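Back on the Mat (Sort Of)

So I've been going to the gym again since September, and I promised Sheyla I'd write about it, mostly because she got tired of hearing about it over dinner! The short version is that I'm rowing. Me, the person who faked a sprained ankle to get out of the mile run in eighth grade.

It started with a calendar. My sister-in-law gave me one of those fitness wall calendars with a little square for every day, and I figured I'd row 2,112 meters each time I went. Why that number? It was the distance on the screen the first time I had to stop and sit down. I liked the look of it and wrote it on the square, and now I'm weirdly loyal to it. Ghizlane Ait Brahim, who rows at the same hour I do (6 in the morning, heaven help us), thinks I should round it up to something normal. I will not be doing that.
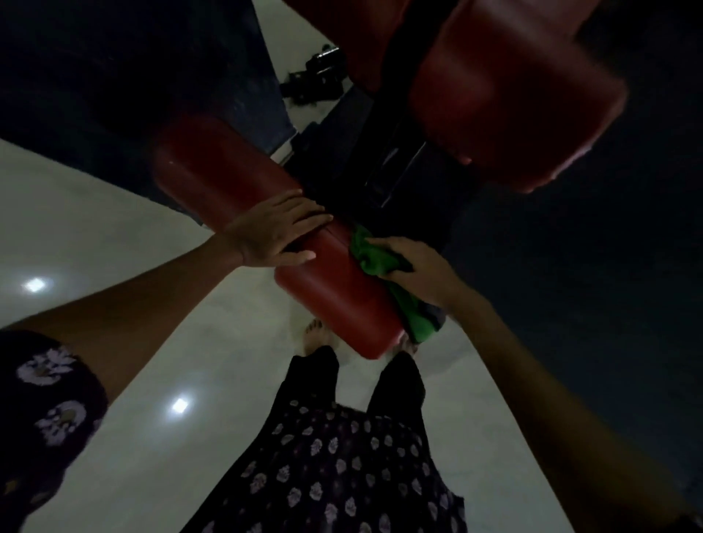 The biggest surprise for me has been how much of going to a gym is manners. I don't mean big dramatic stuff, just the small things, like putting the weights back where you found them, or not having a phone call on speaker while somebody is trying to count. And wiping things down, of course. Green cloth, red cushion, one hand to hold it steady and the other to scrub, you know the routine. I was so nervous my first week that I wiped things I hadn't even touched.

The other surprise was breakfast. I used to skip it completely, and then one morning I tried rowing on nothing but black coffee and saw stars around meter 700. Now I have half a banana before and a giant bowl of oatmeal after, with peanut butter and whatever jam is open. Sheyla Inga (yes, you get your full name in the blog, you asked for it) says I eat like a farmhand. She also eats half of it off my spoon, so I'm not taking criticism.

I tried a couple of apps too and gave up on both. One kept congratulating me for standing up. The paper calendar is better. I get to use the fat purple marker, and if I miss a day the square just sits there blank and doesn't send me a notification. 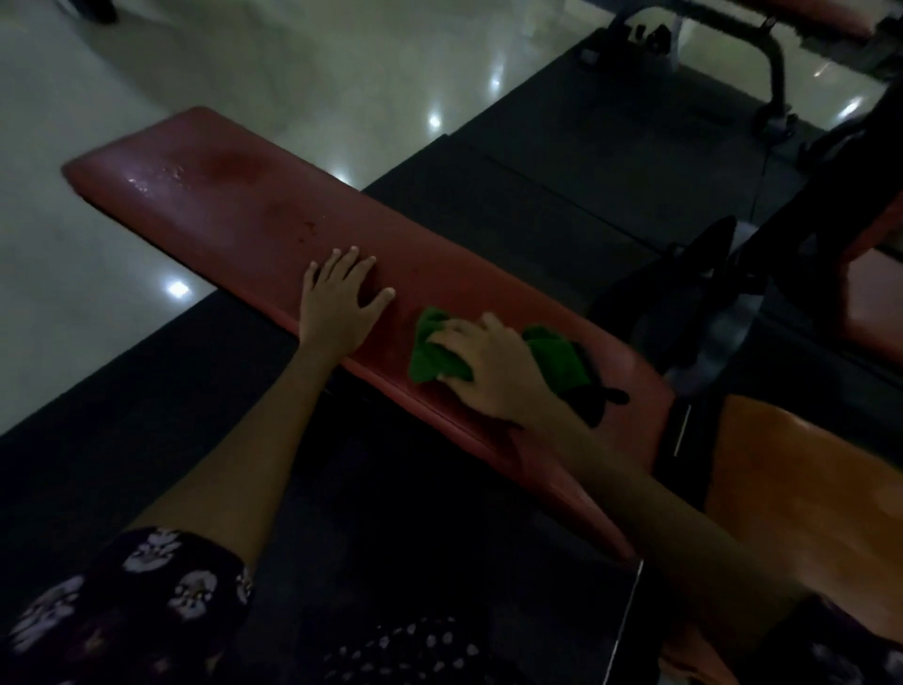 Elbow grease, before breakfast.

Okay, the music question, because two people have asked! I made a playlist and it was a disaster. Everything I love is too slow to row to, and everything fast makes me go out way too hard and then I'm wheezing by the second song. Right now I'm listening to a very long audiobook about a shipwreck, which is sort of on theme.
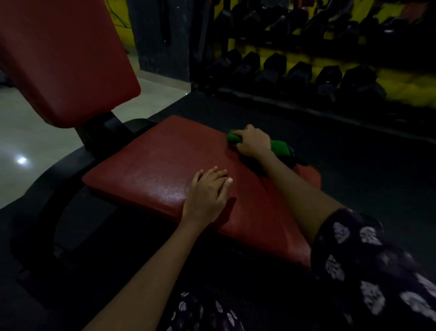 I'm still scared of the actual weights, if you're wondering. Ghizlane has been trying to talk me into it for weeks, and she did get me as far as sitting down with a pair of the tiny ones. I do like a red bench with a proper backrest and a seat that's a bit scuffed up, it makes me feel like plenty of other beginners have wobbled around on it ahead of me. I did 2 sets and my arms shook so much afterward that I couldn't get the lid off my water bottle.

Next up is the Suststead fun row, which is indoors, on machines, in a school cafeteria, with a bake sale. I've signed up for the shortest distance they have. Sheyla is coming along for the bake sale and has already told me she won't be cheering until she's finished her lemon bar. If any of you have done it, tell me what to wear, and whether I need to bring my own towel!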